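Two-arm brick sorter in the shared workshop – gripper drops and bin order

Forum > Home builds > Arms and grippers
Started 29th May

mustside_mick
Posts: 70

Right, quick one before I lose the bench. Two arm sorter is up and moving at Mustside (shared workshop, we get a corner of it). Job is simple on paper. Mixed pile of plastic bricks in the middle, three bins at the back, one colour each. Left arm does the yellow bin and half the white one, right arm does the rest.

Problems so far:
Right arm lets go early. Brick lands short of the bin, every time on the small ones.
Arms want the same bit of air over the middle bin.
Cables snag on the wrist if it turns past a certain point.

Running the Zusitz controller, one per arm, talking over a serial link that I don't fully trust. Ideas please, not "buy better arms".

skurkora
Posts: 1782

Letting go early is nearly always the gripper close value not the arm. You've set one width for all bricks havent you. Small ones need it tighter.

mustside_mick

One width, yes. Guilty.

cable_tidy_please
Posts: 900

Disagree with skurkora a bit. If it was width they'd slip on the lift as well. Dropping short sounds like the open command firing before the move is done. Put a wait in. Also where are your cables clipped? Need to see it.

mustside_mick

Fair. Bench as it stands, bricks out and both arms at it. Clips are the little white ones, printed them in an evening. Wallpaper stays, I like the bullfinches.
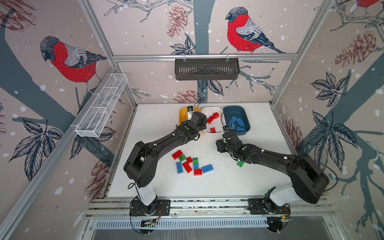 How do you stop two arms wanting the same bin at the same time?
Use a lock per bin: an arm has to claim the bin before it moves in, and it gives the claim back once it's lifted clear.

Thats what I'm going to try first, copied it out of my notebook so I don't forget again. Anyone done it over serial, does it lag?

skurkora

Lag is fine. Mine's 2 arms on the same sort of link, you'd never notice. What you will notice is an arm crashing out while it's holding the lock and the other one sat there all night waiting. Put a timeout on it.

cable_tidy_please

Or skip locks and split the table down the middle. Left arm never crosses, right arm never crosses. Dead simple, nothing to go wrong.

skurkora

Except then the white bin is only any use to one of them. He wants both on it.

cable_tidy_please

So move the bin. Bins are cheap – debugging a lock at midnight isn't.

On the cables, leave more slack at the wrist joint and clip further back along the link. A clip near the joint makes the loop stand up and catch on stuff. One of yours is arching up by the teal bin, I'd start with that one.

Also sweep that table, bits all over it. Crumbs under a brick will tilt it and your pick angle goes off.

mustside_mick

Didnt even see the crumbs. Will do.

Not moving the bins though, they line up with the Cieślak mount holes and I'm not redrilling.

old_solder
Posts: 70

Coming at it from the boring end. Do your bricks all lie flat before the pick? Touching ones are a pain, gripper finger goes in between two and shoves both. I gave up trying to grab from a clump and just had the arm nudge it apart first. Slower but it stopped missing.

skurkora

Nudging is cheating

old_solder

Nudging works.

mustside_mick

Back again. Put the wait in, and a tighter close for the small ones, both at once like an idiot so no clue which did it. Right arm is landing them in the bin now. Lock is half written, timeout isnt.

Going to try the nudge on the clumps tommorow. Would like it running unattended by the July open evening, with someone near the off switch.

cable_tidy_please

Take the wait out again and see if it still works. Otherwise you'll never know.

skurkora

It was the width.

cable_tidy_please

Take the wait out and we'll see.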